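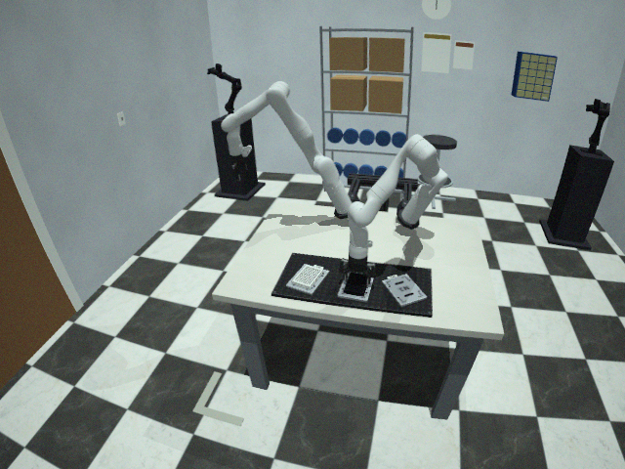 Combien touche un groupe de cinq personnes quand il joue un samedi soir dans un bar de 68 places ?

Chez nous, 300 euros, à partager, essence comprise. Plus un repas chaud par musicien, et la définition de « chaud » varie selon les départements.

Je raconte parce que trois personnes m'ont demandé en privé si on « vivait de la musique » depuis que notre titre est passé dans une playlist. Je vis de mes cours de solfège à des enfants de neuf ans. La musique, je la nourris.

Donc, le détail. Pirkau, c'est le nom du groupe. Arner, c'est la salle, enfin le bar, enfin le couloir avec une tireuse. On y joue deux fois par an et on nous y aime bien, surtout quand on finit avant le dernier tram.

Sur les 300 euros : le péage, le plein, le parking (la ville a décidé que décharger une batterie relevait du tourisme de luxe), un jeu de cordes, et des piles pour la pédale de Vlad, qui les change avant chaque concert par superstition.

Il reste de quoi offrir un kebab à chacun. Mais comme le repas est fourni, on met l'argent de côté. C'est ce qu'on appelle la trésorerie.

Avant, il y avait un cachet au chapeau en plus. Le chapeau existe toujours. Les gens n'ont plus de pièces et demandent un QR code. On a imprimé un QR code. Il renvoyait vers l'ancien site du groupe précédent du bassiste. Ils ont reçu 14 euros, il paraît qu'ils étaient très touchés.

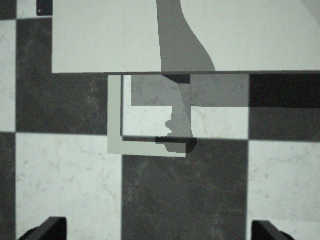 Je reprends. La vraie ligne de revenus, c'est le disque. On a fait presser 300 vinyles de « Murkholm » l'an dernier. Le presseur proposait 500 pour à peine plus cher l'unité en moins, et pendant une semaine on a eu des débats dignes d'une conférence de paix. J'étais pour les 500. J'ai perdu. Je remercie tous les soirs mes camarades en contournant les cartons dans mon entrée.

Le vinyle devait arriver en décembre, pour les cadeaux. Il est arrivé le 16 mai, pour la fête des Mères à la rigueur. Ma mère en a deux.

À la table de merch, j'ai appris des choses sur l'humanité. Un disque sur trois est acheté par quelqu'un qui n'a pas de platine. « C'est pour l'objet. » Très bien, monsieur, c'est un très bel objet, la face B aussi est ronde.

Le tee-shirt se vend mieux que la musique. Toujours. On pourrait monter sur scène, déplier les tailles M et repartir. Par contre il reste des XS pour habiller une chorale d'école primaire, si quelqu'un connaît.

Passons au streaming, puisque c'est lui qui a lancé le sujet. La fameuse playlist s'appelait quelque chose comme « pluie douce et concentration ». Notre morceau parle d'un licenciement. Des gens ont révisé leur droit fiscal dessus, j'en suis sincèrement ravi.

Le relevé est tombé un mois plus tard, avec des virgules à des endroits où je ne savais pas qu'on en mettait. Leopoldo Sandoval, qui nous a mixé l'album, m'a demandé si c'était le montant ou le numéro de version du logiciel.

(Leopoldo, si tu lis ça : ta facture, on y pense. On y pense beaucoup.)

Quelqu'un me répond « faites des vidéos courtes ». On en a fait une. Quatre jours de travail, un refrain, un plan joli sur les quais. La vidéo qui a marché, c'est celle où Vlad se coince le doigt dans un pied de cymbale. Depuis, on nous la réclame en rappel.

Un autre me dit que « la scène, c'est de la promo ». J'ai posé la question à la station-service, ils ne prennent pas la promo.

Je précise que le patron de l'Arner n'y est pour rien. Il paie, il paie le soir même, il déclare, et il coupe le foot pendant les balances. J'ai connu des festivals subventionnés qui ne faisaient aucune des quatre choses.

Et puis les gens chantent, au fond, sur le troisième morceau. Pas toujours les bonnes paroles. Une dame crie systématiquement « Marianne » là où j'ai écrit « marécage ». J'hésite à changer le texte, ça scande mieux.

Pour ceux qui veulent aider sans acheter de vinyle : venez tôt, restez pour la première partie, parlez moins fort que l'ampli. Et prenez une bière, c'est elle qui décide si on revient.

Pour ceux qui veulent acheter un vinyle : j'habite au deuxième, sonnez fort, la porte s'ouvre mal à cause des cartons.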